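The Marchetti job was supposed to be a clear-out. The firm had shrunk to one floor, Clukcombe wanted the lease back by Thursday, and I was being paid 130 dollars to decide which cables were worth keeping. I didn't believe any of them were. In my experience a saved cable is a cable thrown away later by somebody else.

Marchetti kept theirs coiled, though, with a twist tie at the middle, as if they had just come from the store. I held the first one up by the plug and let it hang.

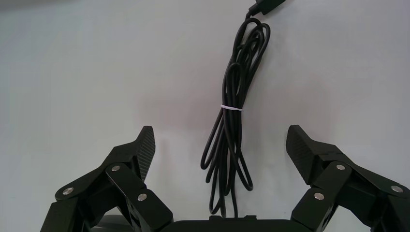

Keep it, my sister texted back, the day you toss it is the day something needs it. She had been saying this since we were kids, and she has a garage you can't park in.

I asked her what it went to. She didn't know. I asked when she had last needed a cable she'd saved. She said that was a different question, and then she quit answering.

So I made a rule. A cable that fit something on the floor could stay, and the rest would go to Collow, who pay by weight and don't pay much. By 3 in the afternoon I had tried it on a Munier printer, on two monitors and on a radio that I suspect was only there for company. It fit none of them. The plug was close on the printer, close enough that I leaned on it longer than I should have.

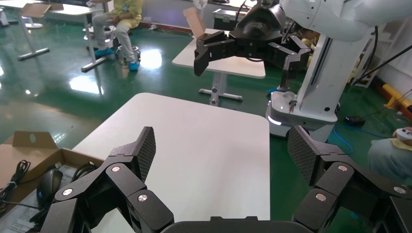 The inventory said eight cables, one mouse, one box. Whoever typed it had a lot of faith in inventories. It gave the condition of every item as good, including a lamp I had already carried down to the dumpster, and it was signed at the bottom with initials I couldn't read.

I wrote "good" next to the cable too. Then I put it in my coat pocket, drove home past the Collow yard, which was open until seven, and hung it on a nail in the hall closet. My sister doesn't know. There were already a few on the nail.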